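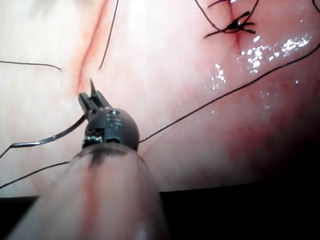
A reply to yesterday's post asked if it matters which pad you practice on, or if any slab of silicone will do. It matters some. A long answer follows, so mute me if you don't sew.

Cheap pads tear. You drive the needle through, pull the thread up, and the hole turns into a slit. Then you spend the evening learning to be gentle with bad silicone, and I'm not sure that carries over to anything.

I've been using the Pandel pads since August. They hold a stitch when you snug it down. The surface drags a little on the thread, more than I'd like. A wipe with plain water helps for a few minutes.

The Brilgate ones are softer and cheaper. Fine for knots. For closing a cut I find the edges roll under and you can't tell if it's your fault or the pad's.

On thread: buy black. Blue looks nice in the packet and disappears on half the pads I own. I get Grudach in the big box of 200 and it lasts me a good while. It comes out of the packet with a lot of curl. Pull it straight between your fingers before you start, slowly.

Cut your tails and clear them away. I'm bad at this. Old ends lie around on the pad, and sooner or later you pick up one of those in place of the strand you wanted.

Where to hold the needle. Most of what I was taught says back from the point, somewhere past the middle of the curve. Too close to the thread end and it twists on you as soon as it meets any resistance. Too close to the point and you have no needle left to push through.

The point is for going in. Don't grab it when it comes out the other side. Take the body of the needle behind it and follow the curve around. I ruined a lot of needles before this became a habit, and a dull needle makes you push harder, which tears the pad, and you're back to blaming the pad.

If I'm closing a straight cut I start at one end and look at both edges before the first bite. Same depth on both sides. Same distance back from the cut on both sides. When a closure comes out with a step in it, the bites were 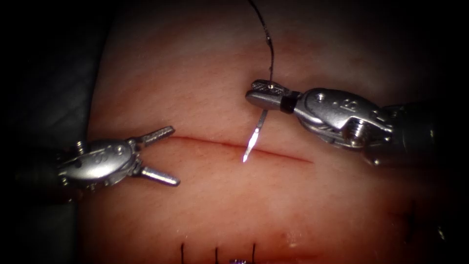
uneven, nearly every time. Take it out and do it over. Pulling harder on the knot won't level the edges, it just puckers them.

Spacing is the other thing. I used to mark dots with a pen and I've stopped. The dots got neat stitches out of me and then I fell apart on a pad without them. Now I judge the gap from the last stitch. It's uglier, and it's getting better.

Tension: edges touching, and stop there. On a pad you get no swelling, so a tight row can look very good. The handout from the Tefera course had a line on this that I copied inside the lid of my box. "Bring it together, don't strangle it."

Knots. First throw lies flat, second throw goes the opposite way. If it slides, you probably went the same way twice. Leave tails long enough to find and short enough that they don't get caught in the next stitch. 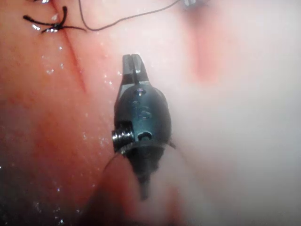 Somebody wrote in to say knots should come first and the needle should wait until they're automatic. I half agree. Tie on a piece of cord at the kitchen table for a week, sure. But a knot at the end of a real stitch has tension on it from both edges, and the cord doesn't teach you that.

What I'd do with a free hour on Saturday: knots until you're bored, then one straight cut closed start to finish, then take a picture of it. Compare it with last week's. Don't do five cuts in a row. By the third I'm rushing.

Pads keep longer in a closed box, away from the window. Mine went sticky on a shelf last summer. A little cornstarch fixed the feel of it but got into all the old holes.

Used needles go in a hard container with a lid, practice or not. I've stepped on one.

Curved cuts next time. I'm still not happy with mine, so it may be a while.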